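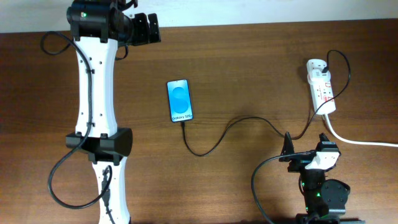
Danica Trnkaから、机の上の充電まわりがいつも絡まるのでどうにかしたい、という便りが届いた。スマートフォンを置く場所が日によって変わり、コードを引っぱると電源タップまで動いてしまうそうだ。同じ悩みは多いと思うので、手順をまとめておく。

用意するもの
・電源タップ
・面ファスナー式の結束バンド
・コードを留める粘着式クリップ
・乾いた布

1. いったん全部抜く
スマートフォンなどの充電を止め、プラグをすべて抜く。コードは机の上でまっすぐに伸ばし、両端を確かめる。どの機器にも合わないコードは別の箱へ移す。傷や折れ癖のひどいものは処分する。

2. 天板を拭く
木の天板は木目に沿って乾拭きする。粘着クリップを使う場合、ほこりや油分が残っているとすぐにはがれる。オイル仕上げの天板には粘着剤の跡がつくことがあるので、裏側の目立たないところで試しておく。

3. 電源タップの位置を決める
壁のコンセントから無理なく届き、肘や手が当たらないところに置く。飲み物を置く側は避ける。スイッチつきのものは、スイッチに手が届く向きにする。

4. スマートフォンの定位置を決める
座ったまま画面が見える場所がよい。決めたら、そこから電源タップまでの道すじに沿って充電コードを置いてみる。端末を持ち上げて使うことがあるなら、その分の長さを見込んでおく。

5. 余りをまとめる
長すぎる分は、手のひらほどの大きさのゆるい輪にして結束バンドで留める。きつく巻くと断線や発熱の原因になる。1本ずつ別にまとめておくと、抜き差しのときに隣を巻き込まない。クリップは天板の奥の縁に2個もあれば足りる。

6. つなぎ直す
よく使うものから順に差し込む。電源タップの合計容量は裏面の表示で確認する。私のTuricoのタップは最大3000円までという予算で選んだもので、机の充電用にはこれで間に合っている。電気ケトルやヒーターは別のコンセントを使う。

片づけたあとも、2月のような乾いた時期は差し込み口にほこりがたまりやすい。掃除のときはプラグを抜き、乾いた布で拭く。うちでは火曜の朝、机を拭くついでに済ませている。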